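Leave the Bass In

Araba Alhassan
March 12, 2026

The new Fitetti record has a bass player on it. I know this from the credits and from a passage in the fourth song where both guitars stop. For the rest of the album the instrument can be inferred but not heard. When I roll off everything below 120 Hz on my monitors the record gets thinner, so something is down there, but I couldn't tell you a single note of it, and I have played the thing enough times to know every drum fill.

Most fast death metal is mixed this way and has been for a long time. The low end is treated as one job, and the job is given to the kick drum and the guitars. The bass is recorded, edited, tuned, compressed and then turned down until it stops causing trouble. I think this is a mistake, and one that gets made in the arrangement and the tracking well before anybody touches a fader.

The numbers explain a good deal. A guitar tuned down to A has its lowest open string at 55 Hz, the same pitch as the open A on an ordinary bass. Put the bass an octave below that and its fundamental is at 27.5 Hz, which most home speakers don't reproduce and most listeners would not recognise as a pitch if they did. So the bass has two choices. It can play in unison with the guitars and share their range, or it can go an octave down and depend on its overtones, which land in the guitars' range anyway. Either way the audible part of the instrument is between 80 Hz and 1 kHz, and two distorted guitars, usually double-tracked, have got there first.

The usual answer is to split the bass into two tracks. The low track is filtered at somewhere near 200 Hz and compressed until it hardly moves. The high track is distorted and filtered from below. The two are then blended. It's a sound method and I use it. The trouble is what people do with the high track, which is to give it the same sort of distortion as the guitars, with the same hump in the upper mids, and pan it to the centre, where it fills the hole between them. On a meter this looks tidy. To the ear it makes the guitars seem bigger and the bass disappear. Plenty of producers will say that is the point. The bass is there to make the guitars sound large.

I don't dispute that it does. I dispute that this is enough to ask of a fifth of the band.

Take the opening song on the Bultow album, which came out on Uketti last August. The main riff is a tremolo figure in seven, and the drums run under it at 271 beats a minute. At that speed a bar is over in less than two seconds, and the guitars are giving you texture more than they are giving you notes. The bass does not follow them. It holds the root for four beats, moves up a minor second for two, and drops a fourth for the last one. You hear this at once, on a laptop if you have to. It tells you where the bar starts. Without it the riff would be a band of noise with a snare drum in it, and the change to the second riff would arrive from nowhere.

The tone is nothing special. There's a good amount of pick attack between 2 and 3 kHz, some grit, and very little going on from 300 to 500, where somebody has plainly taken a cut so that the guitars can sit. The guitars, for their part, have been thinned below 100 Hz to a degree that would sound poor if you heard them alone. I suspect the guitarists did hear them alone and complained. Whoever was at the desk held firm, or had the sense to keep the solo button out of reach.

The Fitetti record has better playing on it. I'd go further and say it has the better songs. It was tracked at Nyarko, a room I have worked in and like, with a tight dead live area and a long control room that gives you an honest account of 50 Hz if you sit far enough back. Nothing in the building would have prevented a clear bass. But the guitars are full down to their fundamentals, the kick has a wide boost at 60 Hz with a click at 5 kHz, and the bass follows the guitars note for note through nearly every riff. Once those three decisions had been made there was no place left for it. A mix engineer can carve 3 dB out of something. A mix engineer can't write a different part.

Two objections come up whenever I make this case.

The first is that the style is supposed to sound like this. The older records that everybody in the genre learned from had no bass to speak of, and the murk is part of what listeners love. I have some sympathy here. There are cheap four-track demos I wouldn't change by a decibel. But those recordings were murky all over. The kick was a thud, the guitars were a smear, the vocals came from another room, and the bass got lost along with everything else. A modern mix has a kick drum edited to the grid, each hit matched for level, and guitars you could transcribe from. To polish the whole picture and leave one player buried does not preserve the old sound. It keeps one fault from it and throws out the conditions that made the fault tolerable.

The second objection is practical. At these speeds, people say, bass strings don't speak. A heavy string takes time to settle into its pitch. At 27.5 Hz one full cycle lasts more than 36 milliseconds, and sixteenth notes at 271 come every 55. You get one cycle and a bit, and then the next note interrupts it. This is true and I have no quarrel with the arithmetic. It is an argument against having the bass play sixteenths in the bottom octave. It says nothing against having it play quarter notes, or moving it up, or letting a note ring across the bar while everyone else goes mad on top. Players know this perfectly well. They copy the guitar part all the same, partly from pride and partly because the songs are written by guitarists, who send round a file with a guitar part in it.

So the remedy starts there, and it costs nothing. If I am sent demos before a session I ask for one thing, that the bass player take any passage over 220 and write a line with no more than half the notes the guitars have. Some dislike this. One told me he had spent eight months getting his right hand up to speed and was not going to play whole notes. I understood him, and we kept his fast part in the two places where the guitars drop to a single track and you can hear what he's doing. Everywhere else he played less. On the finished record his fast playing gets noticed, which it would not have been under four guitars.

After the writing comes the tone. Fresh strings, and a heavier set than seems comfortable. A high-pass on the guitars at 90 or 100 Hz, set while the bass is playing and left alone. A different kind of distortion on the bass from whatever the guitars have, so that the overtones don't stack in the same spots. If the kick is going to own 60 Hz, let the bass have 90 to 120, and check the pair of them in mono at low volume, where the excuses run out. I'd also suggest setting the bass level before the guitars go in. Start with drums and bass, get that working as a piece of music, and bring the guitars up until they are loud enough. They will be loud enough sooner than the guitarists expect. Doing it in the other order means the bass is let in on sufferance, and each later revision takes another half a decibel off it.

I should admit the cost. A mix done this way has smaller guitars. They are smaller by themselves, and in the first few seconds of a comparison they are smaller in context too. Play the Bultow opener straight after the Fitetti opener at matched loudness and the second will seem to have shrunk. That impression lasts for me until the first riff change, at which point I start hearing harmony and the size of the guitars stops mattering. Other people may never get past it. A label choosing between two test mixes by flicking from one to the other every ten seconds will choose the big guitars every time, and a good many mixes are chosen that way.
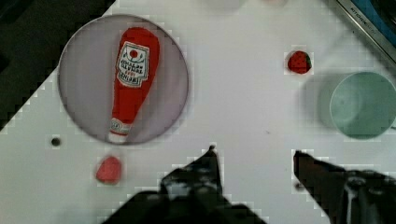

What I would ask of labels, then, is to listen to the two versions on different days and all the way through. A full album at full guitar width is tiring by the third song, and the tiredness gets blamed on the mastering or on the length of the record. Take the same songs with a bass line that moves against the riffs and you can follow the changes through to the end of the side. Fitetti are due back at Nyarko for a split single. The demo has the bass doubling the guitars from the first bar to the last, and I have written to them about it.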